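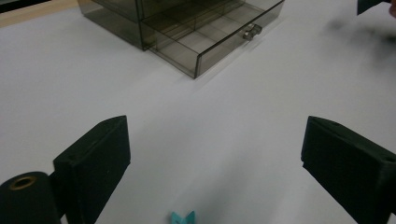
Tuesday, August 25, 2020

Sourdough notes again, for myself and for Peninah, who is taking over the starter while I'm away and has asked (very politely, twice) for something she can read without ringing me up.

The old rye starter, the one from Codholm, is much livelier than it was last week. I fed it at breakfast with 40 g of rye and the same of water, and by lunch it had climbed almost 7 cm up the jar and smelled of green apples - lovely! The wheat one is still sulking. It does rise, but it takes its time and there's a sharp, nail-varnish sort of smell when the lid comes off, so I think I've been leaving it hungry overnight. Dong-hyun says to keep less of the old stuff back at each feed and I'm going to try that before I blame the flour.

Speaking of flour, we're on a new sack of the Turunen wholemeal. It drinks far more water than the last one did. My first dough this morning was like putty, and I ended up working in another 100 g of water by hand, a splash at a time, which made a fine mess of my sleeves but gave a nice soft dough in the end. I've pencilled the new amount on the recipe card. Please don't rub it out, Dong-hyun, I know your tidy ways!

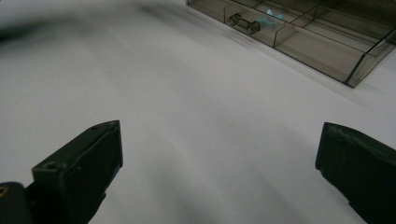 Baking

Baked 2 loaves, both from the rye starter. The first went in too early, I think - tight crumb, and a great split down one side where it had burst. The second had an extra hour on the shelf and came out so much better, open and springy, with a crust that crackled away to itself while it cooled. I ate the heel of it with butter standing up, purely for research.

For next time

Feed the wheat starter morning and evening until it cheers up. Try the longer rise with both loaves and write down the kitchen temperature, which I forgot again. Peninah, the spare jar of rye is at the back of the fridge, and it only wants feeding once a week.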